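Do you need a roof rack that lives on the car all year?

Every spring the accessory firms bring out their new load bars, and every spring we get the same letters from members asking whether to buy them. This time the fuss is over the Nellon fixed rack, which Drovo is selling through its Granton shop and by post. The leaflet says it will turn an ordinary estate into a proper touring car. I had one on mine for 42 days and I am not convinced.

The price first. A full set with feet, bars and the lockable end caps came to 300 pounds, and that is before you buy anything to put on it. The cheap steel bars many of us have had in the garage for years cost a fraction of that and hold a ladder just as well. Drovo says the new ones are quieter. Well, they are quieter than my old square bars, I'll give them that. They are a good deal noisier than a bare roof, and a bare roof is what I want for most of my driving.

Then there is the fitting. "Five minutes, no tools" is printed on the box in large letters. There was a tool inside the box. The first foot went on easily enough, and so did the second, but the rear pair would not sit square on the rails until I had taken the rubber pads out and put them back the other way round. The booklet shows this in a drawing the size of a stamp. Allow yourself a morning, and do it where you can walk all the way round the car.

One thing I would check before tightening anything is the small hardware. The bag holds clamp bolts in two lengths which look much the same until you lay them side by side, and the long ones go at the front. Tip them out into something with sides so they don't end up under the car. 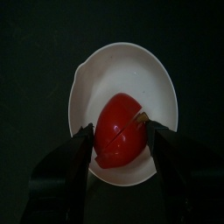

A shallow white dish with a small notch in the rim.

Drovo's claim about fuel deserves a harder look. The leaflet talks of "almost no effect on economy", with a little star next to it, and the small print under the star says the figure was worked out at town speeds. Who buys a touring rack to drive round town? I kept my own log on the run up the coast and back, 1679 miles in all, part of it with the bars on and part without, and I used more petrol with them on. My log is no laboratory test. The wind was against me for two days and I had a heavier boot on the way home. Still, I would want to see a motorway figure from the maker before I believed the star, and when I wrote to ask for one I got a copy of the same leaflet back.

The load limit is another matter. People see a number on the box and take it as the amount they can carry. It is the limit for the rack. Your car has its own limit for the roof, in the handbook, and the lower of the two is the one that counts. The weight of the bars comes out of it as well. With a roof box on top, there may be less left for luggage than you expect, and a box full of tins and tent pegs will go over it very quickly.

I did like the locks. They turned smoothly even after a salty week, and the keys are numbered, so you can order a spare. The finish has held up too, apart from one scuff which was my own doing. If you carry bikes or a canoe every weekend, from May through to the end of the season, then I can see the sense in it, and you would get used to the whistle.

For everyone else, I'd say borrow a set before you spend the money. The club has two older pairs in the store at Thepsuriya House, along with a box of feet for the more common rail types. Ring first to see if they are out on loan, and bring the handbook for your car. A deposit is taken and you get it back when the bars come home with all their bolts.

Drovo has also said there will be a folding version that drops flat when it isn't in use. That sounds more useful to me than the fixed one, but then it also sounds like more hinges – and I have seen what road salt does to hinges. I shall wait until somebody else has had one through a winter.

More from this issue
Tow bar covers: do they keep the wet out or in?
Boot liners for older estates
Winter wiper blades, the cheap and the dear
Letters: more on squeaking roof rails

Contact the newsletter desk | Borrow club equipment | © Granton Motor Touring Club | Back to top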